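Opinion > Robotics > Teleoperation

November — Moataz Saber

Count the corrections, not the demonstrations. At Skilent we logged 204 remote-control runs of a door task, and more than 100 contained a regrasp. Most teams delete those. I would keep them.

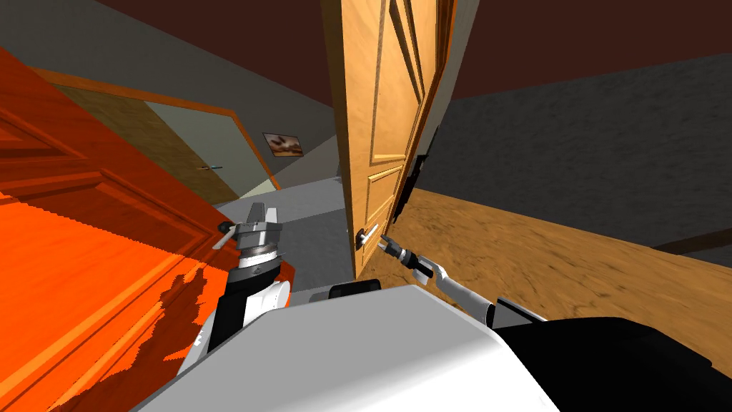
Moataz Saber, controls engineer, Skilent

A lever handle in simulation still punishes a bad approach angle. The operator's recovery — back off, rotate, try again — is the part worth recording.

Related
Hand guiding at Tendiveo
Skamley: 7 grips compared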